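Prarbridge Kitchen Forum > Soups, Stews and Braises > Does the overnight soak do anything for split pea and ham?

grallden_gus
Posted Sunday, November 17, 2024

I've made split pea and ham soup most winters since college and I have never soaked the peas. My brother-in-law Trí Vi swears by an overnight soak with a pinch of baking soda, and he got it from the Tutcombe soup booklet that half this board seems to own. I tried it his way yesterday. Same pot, same ham hock from the same butcher, 2 cups of peas.

It tasted like pea soup. Maybe it cooked a little faster. I wasn't standing there with a stopwatch, but I did not get "silk," and silk is what the booklet promises. What I got was a faint soapy note that I had to chase off with vinegar.

So who is getting a real difference out of this? And please don't just tell me your grandmother did it. Mine did too, and she also boiled broccoli for an hour.

For reference, my usual:

2 cups green split peas, rinsed
1 smoked ham hock
1 big onion, 2 carrots, 2 ribs of celery, all chopped small
1 bay leaf
Water to cover by a couple of inches
Black pepper. Salt at the very end, if at all.

Simmer till the peas give up, pull the hock, shred the meat, put it back.

marrowbone
Reply 1

Old peas. That's the whole story. If the bag has been in the pantry since the last time you moved, soak them or throw them out. If it's fresh, a soak is a waste of a bowl.

tutcombe_fan
Reply 2

I'm one of the people with the booklet, and I think you're being hard on it. The baking soda is supposed to be a pinch. How much did you use? If you could taste soap, you used too much, and you didn't drain and rinse. I've done it both ways and the soaked batch needs no blending at all. Mine comes out smooth enough to serve to my in-laws.

grallden_gus
Reply 3

I used a quarter teaspoon and I rinsed. "A pinch" is not a measurement I can argue with, and that may be why they printed it.

And split peas fall apart on their own. Mine never need blending either. So what am I buying with the extra night?

lentil_skeptic
Reply 4

Agree with Gus. Split peas have no skin on them, so the water gets in fast either way. I'd say whole dried peas are a different matter, and I think the booklet just copied the soak from a whole pea recipe and hoped for the best. Has anyone noticed it also calls for 900 ml of water in the recipe and 800 ml in the table in the back? Somebody wasn't checking.

tutcombe_fan
Reply 5

The table is for the slow cooker version, where you lose less to steam. It says so in small print.

lentil_skeptic
Reply 6

Mine doesn't say so. Maybe we have different printings. I'd still want to see two pots side by side before I believed any of it.

hamhock_hattie
Reply 7

Can I put in a word for the ham? You're all arguing about the peas, and the hock matters ten times more. Some of those vacuum-packed ones are nearly all salt and skin. I weighed one last June that was 600 grams, and I got maybe a sandwich's worth of meat from it. Now I buy a meaty shank and simmer it alone for an hour before the peas go in. The broth is much better, and if it's too salty you find out before you've committed a bag of peas to it.

Also salt in the water slows down old peas, or that's been my experience. So a salty hock and an old bag together could easily make someone think a soak is magic.

marrowbone
Reply 8

Not sure I buy the salt thing. I've brined beans for years and they come out softer. But yes on the shank.

hamhock_hattie
Reply 9

Beans aren't peas — but fine, I'll give you a maybe.

grallden_gus
Reply 10

All right, I'm going to do two pots next weekend. One bag of peas divided in half, one shank simmered first the way Hattie says, and the broth split evenly. Half the peas soaked with soda (a real eighth of a teaspoon, leveled off), half straight from the bag. My wife will taste them without knowing which is which, and so will Trí Vi, who has already told me he'll be able to pick his "from across the room." We'll see.

tutcombe_fan
Reply 11

Use a timer this time, please. And taste it the next day as well. Mine always thickens overnight and that's when I notice the texture most.

lentil_skeptic
Reply 12

Everything thickens overnight. Post the results even if they're boring.

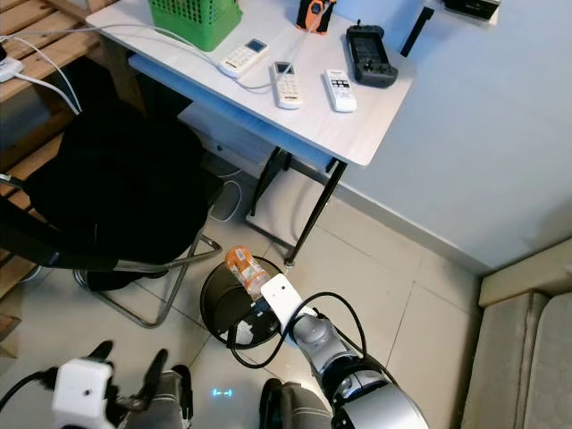
More threads in Soups, Stews and Braises

Can you freeze chowder without it splitting?
Barley in beef soup: before or after the potatoes
Is store-bought stock worth the money?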